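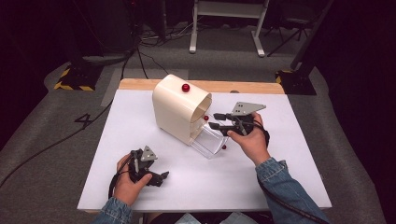
# Peeling from a glycolic facial, do I cancel the second one?

Posted in Skin & Spa, 7 Jan 2018

Hi all, first time asking anything on this board so go easy on me! I bought a package of 3 facials at a day spa in Claltmont (my sister talked me into it, we were supposed to go together and then she bailed). It was $149 for the set, which seemed like a good deal compared to the place downtown. The first one had a glycolic peel in the middle of it. Tingled a lot, a little hot around the nose, but the lady kept checking on me and I said I was fine.

Day two I looked great. Day four my chin and the sides of my mouth started coming off in flakes, and now my regular moisturizer (the Plorex one in the tube) stings when I put it on. No blisters or anything like that, just tight and pink and flaky. I have a work dinner coming up and my foundation is sitting on top of it like oatmeal.

My second appointment is next week. The front desk said peeling is normal and I should keep it, and also that I'd lose the session if I cancel late. Do I go? Do I ask them to skip the peel part? And can I scrub the flakes off before the dinner or is that a terrible idea? I also use a retinol at night, which I did tell them about on the form, I think. I'm 41 and kind of dry all over in the winter if that matters.

— flannelmoth

## Answers

**Anoma Fakir** (accepted)

I did facials for years before I switched over to brows, so I've had this talk with a lot of people. Flaking on day four after glycolic is really common, especially around the mouth and chin. The stinging is what I'd pay attention to. If a plain moisturizer burns, your skin isn't ready for more acid, and next week sounds too soon to me.

Call the spa today and ask to move it out a few weeks. Don't ask the front desk, ask for the person who did your facial, tell her it stings, and I'd be surprised if she doesn't move it without a fee. If they won't budge, go in and have them do a plain hydrating facial, with no peel, no steam and no scrub. Any decent place can do that.

Stop the retinol for now. People forget about it and then wonder why they're peeling for two weeks. When you go back, say it out loud even if it's on the form. Forms get skimmed, I skimmed plenty of them myself.

And please don't scrub!! For the dinner, wash with something bland, put on a thick layer of plain ointment the night before, and in the morning press a damp washcloth on the flaky spots and leave it at that. Skip powder. Sunscreen every day, even in January.

If it starts oozing or crusting, swells up, or hurts instead of just feeling tight, see a doctor and don't wait on the spa.

**kinnunen_fan**

Same thing happened to me in July and I went to the second one anyway. Was red for a week. The Kinnunen cream helped some but it smells like a barn. Wouldn't do it again.

**rusty_in_Bostby**

Just go, you paid for it. My wife gets these all the time and she peels every time, that's how you know it's working.

> **Anoma Fakir:** Peeling isn't how you tell, though. Plenty of people get a good result from a light peel and never flake at all. Your wife's skin may be used to it, but this was a first one, on top of retinol.

> **flannelmoth:** Called and got the actual esthetician, she was super nice and moved me to the end of the month, no charge. She hadn't seen the retinol on my form. Off to find some ointment, thank you!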